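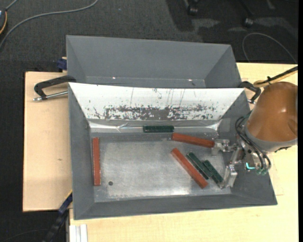 Sorting bins, bench 4: three long red blocks and three shorter green ones in the front bin.

Print this page | E-mail this page

Home > Courses > Materials Handling Basics > Handouts > Week 6

Week 6 notes: bins, blocks and wear

Hi all, these are my notes from the session on containers, tidied up a bit for the people who missed it. Declan Quinlan asked for the part on sloping walls in writing, so I've put that first.

Why do the walls lean outward? Mostly so you can get at what's inside. With a straight-sided box, anything that ends up flat against the wall is a pain to pick up, because your fingers need room on both sides. Lean the wall back and you get a bit of that room for free. The trade-off is floor space - you lose some at the bottom compared with a straight box the same size across the top. I went on about this for far too long in class (sorry, Chih-ming!), but it matters when you start choosing bins for the Trasico exercise.

Now look at how the blocks are lying. One red is off by itself near the left wall, and that's an easy pick. One green is up against the far wall, lying along the shiny strip, and I'd call that the awkward one even with the slope helping. Then there's the little group toward the right, where a red and two greens lie at nearly the same angle, side by side. Try picking the middle one of a group like that without shifting its neighbors. It's harder than it sounds, and I want you to write down what you did with your other hand.

On wear: the white panel on the far wall has a long band of dark scuffs and flaking low down, with scratches and specks higher up. Gráinne Carroll asked whether a panel like that needs replacing. My answer is that it depends on what you're storing. For hard blocks I'd leave it alone. For anything with a finish you care about I'd change it, because flakes get onto everything. The floor is scuffed too, but it's plain metal and I don't lose sleep over it.

One more on layout. A second bin directly behind the first saves bench width, and you'll see that arrangement in the Mok reading as well. The cost is reach. Shorter people will be leaning over the front bin all day, and Delwyn Sheehan made a good case for putting the two side by side if the table allows it. I think she's right for anything over 80 picks an hour.

For next time
- Read Mok, page 119 to the end of the chapter.
- Sketch a bin for the long blocks only. Show the wall angle and say why you chose it.
- Bring your pick notes, even if they're messy - messy is fine!

Questions to me after class or in the bench room.
Angus Whitcombe

Back to top | Previous week | Next week

Last updated: November 15, 2025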